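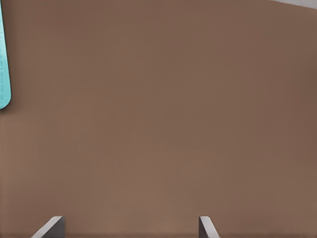
Why do you only sell paint in four finishes?

I get this one more than any other, so it goes first. When I started mixing furniture paint in my garage I had eleven finishes on the shelf, and people would stand there looking miserable and then go home without buying anything. Now it's flat, eggshell, satin and gloss, and everyone seems happier (me included!). If you can't pick, I nearly always say flat for a big surface. A warm brown with a bit of red in it, like the one at the top of this page, looks soft and even with no shine bouncing around, and a pale teal next to it is lovely. My friend Beryl Inskip disagrees and would put gloss on a loaf of bread, but she's allowed.

Do I really have to sand first?

Yes. Sorry! A light scuff with fine paper is enough for most pieces, and you don't need to get back to bare wood. Wipe the dust off with a barely damp cloth and let it dry. If the old finish is shiny or a bit greasy, wash it before you sand.

How many coats will I need?

Two for most colors. Going light over dark, plan on three, and do the first one thin even though it'll look awful. Mitsuko Oda emailed me in a panic after coat one on her Maketti sideboard, and by coat three she was sending me pictures of it with a vase on top.

How big is a small can?

It's 100 ml, so fine for a stool, a picture frame or a set of drawer fronts. For a dining table or a desk, get the large one. Running out halfway across a top is no fun, and you can often see where you stopped.

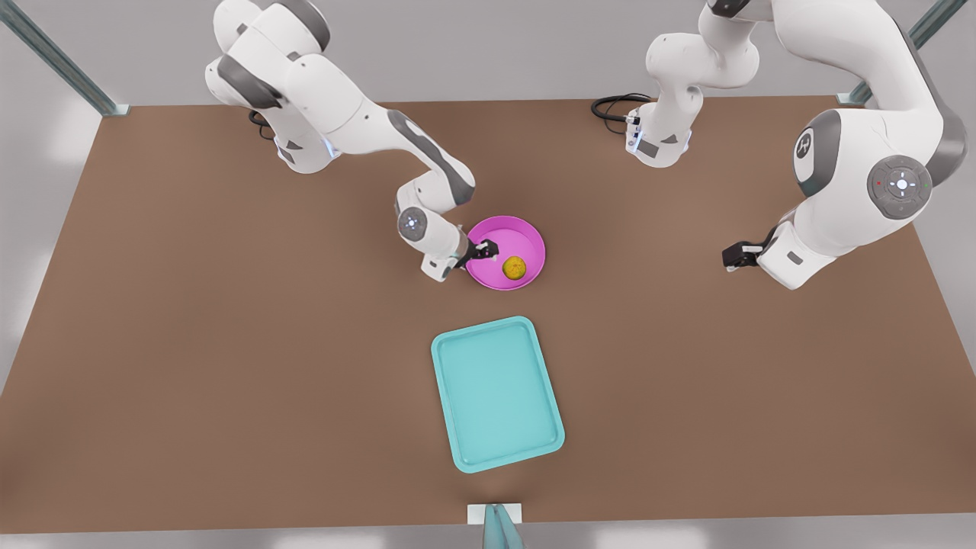
Brown tabletop, light gray wall.

Can I put hot mugs on it?

After it's cured and top-coated, with a coaster, sure. Give it three weeks before you're rough with it — dry to the touch is not the same as hard. I still have a ring on my own desk from being impatient.

Will you match a color for me?

I will if you mail me a chip at least the size of a postage stamp. I can't match from a phone screen, and I've tried. Every match goes in my notebook with a number, and we're at 1,783 now, so reorders are easy if you tell me yours. Dean Hulme is still number 197 and still ordering the same green.

When do you ship?

Most weekday mornings, if the order is in before 9. I stop shipping in December when it gets properly cold, as water-based paint doesn't like to freeze. You can still order then and I'll hold your cans until it warms up.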